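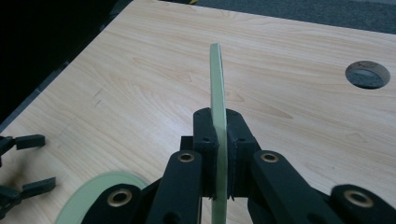
Ticket 232: discs slipping in grip
Opened by: Iqra Dhanial
Status: reopened

19/06/2024, Iqra: Green discs keep turning in the pads when held on edge. 5 drops in 61 picks. Trundetti support blames dust and says to wipe the pads.

Khang Cao: Wiped them. Next run, 4 drops in 61. I wouldn't call that a fix.

Iqra: Me neither. They closed it as "resolved" anyway, so I reopened it. Has anyone there checked whether the pads close parallel? I suspect play at the pivots, but haven't measured it.

Khang: Will measure before we order new pads.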